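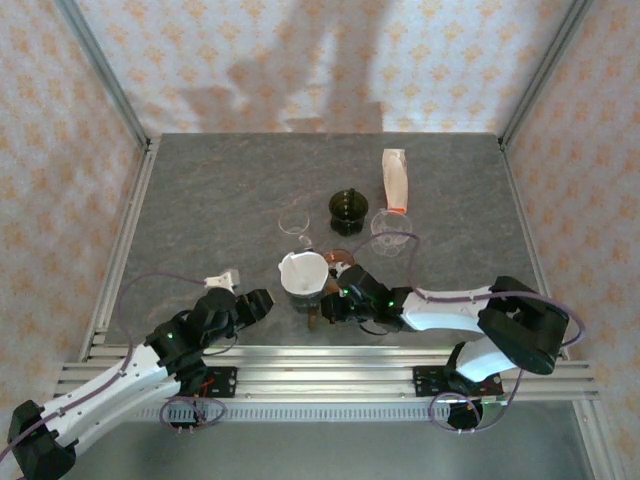

Call for participants: Tables We Ate At
Tiltivmont Reading Room, autumn round

We look for people who want to write down a memory of a table from their home or from the home of a relative. The texts will become a printed book and also a small evening of reading in November. You do not need to be a writer. Last year many of our best pages came from people who told us at first that they have nothing to tell.

Who can take part

Everybody from 16 years old who lives in Tiltivmont now or lived here before. You can write in English, Korean, Italian or Swahili. Fulvio Marino and Adhiambo Mabula are helping with the translation, and they will show you the English version before we print it. Two members of one family can send separate texts about the same table. We like this very much, because the memories almost never agree.

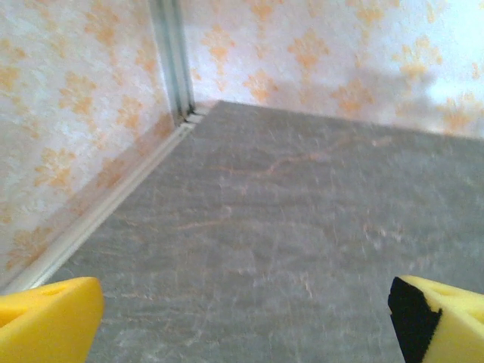 The shortest text we accept is 400 words and the longest is 3000. If writing is difficult for you, come and speak with Nassoro Mwaipopo, who will record you and type it after. One talk takes usually one hour, and there is tea. Please bring a photo of the table if you have it, but it is not required.

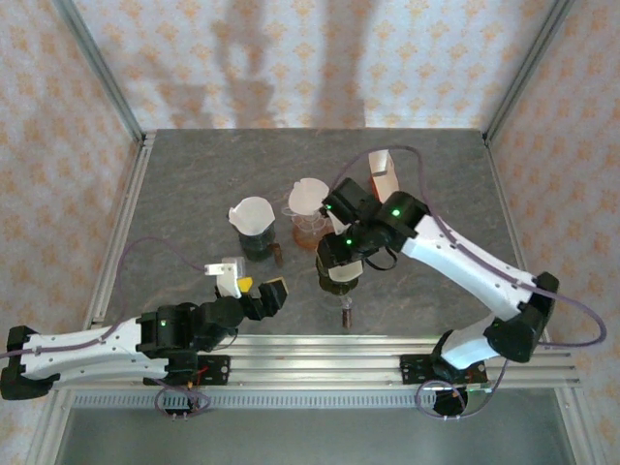
In your text we ask you to be exact about small things. Who was sitting next to the door? What did you hear from the neighbors while you were eating? Describe also the table itself, with simple words. For a top like the one in the photo, "square and gray, with faint lines like in marble" is already enough, and the reader can put the plates on it. Please do not worry about beautiful language — we prefer that you sound as you speak at home.

What you receive

Each person whose text is printed gets 100 dollars and 2 copies of the book. The rights of the text stay with you. If you want to appear under another name, tell us this when you send it.
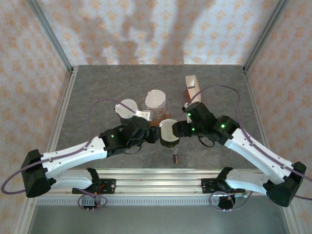 How to apply

Leave a short note at the front desk with your name, your phone number and a few lines about the table you have in mind. Han-gyeol Do reads all the notes and will call you back, mostly after 6 in the evening. Full texts we need before the end of November's first week, so the reading can be prepared. People who only want to read aloud for others are also welcome. For this please ask for Kipchumba Mabula, who makes the program of the evening.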